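Notebook – wool and cotton washing trials, August

Carrying on from the Lanley batch. The checked one is in, along with the darker pieces. 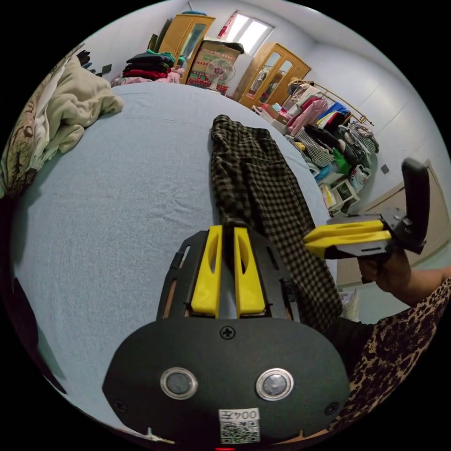

Where things stand

Three cloths now through the full set of washes: the Lanley check, the plain Himum twill and the dark Ciltano jersey. The Quartey wool has only had its first wash and I don't want to say much about it yet.

Lanley has shrunk more along the warp than across it. Most of that came in the first two washes and very little since. Himum hardly moved. Ciltano went the other way after the third wash and grew slightly in length, which I put down to hanging it by the shoulders to dry. Repeat it flat before anyone quotes the number.

Method, as used this time

Pieces weighed dry, then marked with tacking thread. The laundry pen we used in spring bled on the Himum and is not to be used again. Spin at 800, no higher. The machine will offer a faster one by default if you pick the cotton setting, so check the dial before starting. Liquid detergent, one capful, no softener.

Dry on the rack by the north window, 14 hours minimum before measuring. I measured one piece early and had to throw out the reading, it was still a bit damp at the seams and came up long.

Press lightly through a cloth, leave to cool, then measure between the tacks with the steel rule. The tape has stretched. I have put it in the drawer with a label on.

Colour

Rubbed each one with white cotton, dry first and then wet. Lanley leaves nothing dry and a faint mark wet. Ciltano leaves a grey mark both ways, worse when wet, and I would not wash it with anything pale. Himum clean. The rubbing cloths are pinned to the back board in order, please leave them there until the wool is finished.

Cloth weights

Lanley before washing: 511 g for the whole piece. After: not yet taken, the scale was drifting in the afternoon and I gave up on it. It settles if left switched on for a while first. Himum and Ciltano are written on the card in the tray.

Quartey wool

Hand wash only, at 19 degrees, which meant running the tap for ages and topping up with cold from the jug. Squeezed in a towel, no spin. Surface looks a little fuzzier than the unwashed offcut but the size is the same as far as I can tell. Two more washes to do. If it felts we stop and keep the piece as it is.

To do

Re-dry Ciltano flat and measure again
Lanley weight, scale warmed up first
Order more white cotton for rubbing – down to the last strip
Ask Lanley whether the check was finished with anything before it was sent, there was a slight soapy smell when the bag was opened
Second wash on the wool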